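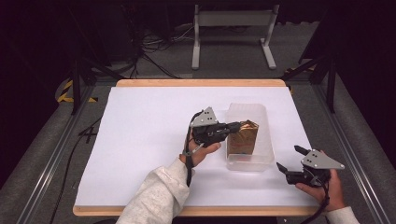

A package standing upright in a clear plastic container.

Bathroom Drawer Rescue: Easy Tips for Makeup Brushes, Pencils and Polish

I love a good drawer day! Put some music on, tip everything out onto an old towel and you'll be amazed at what turns up (I found two tweezers I'd already replaced).

Washing brushes
Use lukewarm water and a small squirt of gentle shampoo. Swirl the bristles in your palm, keep the metal collar pointing down so water doesn't creep into the glue, and rinse until it runs clear. Then squeeze, reshape and lay them flat with the heads hanging over the edge of the counter. Foundation brushes get a wash every week at my house, eyeshadow ones every couple of weeks – more often if I've been playing with glitter.

Sponges
Wet the sponge all the way through first, then work a bar of plain soap right into the stained spots. Squeeze, rinse, repeat. Never put it away damp in a closed bag. If it smells funny or has started to crumble, let it go.

Soft eyeliner pencils
Creamy pencils love to snap in the sharpener. Ten minutes in the freezer firms them right up! Wipe the sharpener blade with a cotton swab dipped in rubbing alcohol afterward and let it dry before you close the lid.

Stuck polish caps
Run the cap under hot water for half a minute, dry it well and twist with a rubber band wrapped around it for grip. Once it's open, wipe the neck of the bottle with a little remover on a cotton pad so it won't glue itself shut again. Keep the window open for this one, and no candles nearby.

Cotton pads and swabs
I buy the 500-count bag of swabs and keep only a handful in the drawer. The rest stay sealed in the hall closet, away from shower steam. Thắng Tăng wrote in from Cendley in April with a lovely idea: an old sugar jar with a lid, washed and dried really well, for the pads. I tried it that same evening and I'm hooked.

What to toss
Mascara goes after three months, even if there's plenty left, and right away if you've had an eye infection. Powders last much longer. Stick a strip of masking tape on the bottom of each new thing and write the month you opened it.

Lining the drawer
Cut a piece of wipeable shelf liner a hair smaller than the drawer so the corners don't curl. Spilled powder comes up with a dry brush first, then a damp cloth.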